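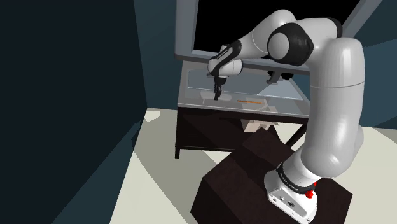 *Computer rendering: robot arm and glass-topped table.*

## Transcribers wanted for the Grillham church registers

The Riedl Library in Larkville holds the consistory minutes and baptism registers of the former Reformed congregation at Grillham. The books run to 2,976 pages, in French at first and later in English. We are looking for 16 people to help transcribe them, starting in April.

You don't need a degree or any church connection. You do need to read French reasonably well, or be willing to work only on the English volumes, and you should be comfortable with old handwriting or ready to learn. Spelling in the minutes is erratic and the clerks abbreviated heavily, particularly in the lists of elders and in entries on poor relief.

**What the work involves**

- Typing up pages from scans, line by line, keeping the original spelling
- Marking doubtful readings with square brackets
- Checking another transcriber's pages once a month
- Noting names of ministers, godparents and places for the index

We ask for 4 hours a week over six months. Most of this can be done at home. There is a group session in the reading room every Monday at 6 pm, lasting 45 minutes, where difficult passages are read together. Please come to at least half of these – the first two are taken up with training in the handwriting and in the terms used for church discipline.

The role is unpaid. Bus fares within Larkville are refunded, and transcribers will be named in the printed edition unless they ask to be left out. You will need your own computer. Pages are entered in Drusik, the library's transcription program, and we will set up your account.

**How to apply**

Write to the Riedl Library, marking your letter "Grillham registers", or leave a note at the enquiry desk. Say which languages you read and whether you have used parish records before. We will send you a sample page to try. It is not marked – we use it to decide which volume to give you.

Applicants under 18 need a parent's written consent.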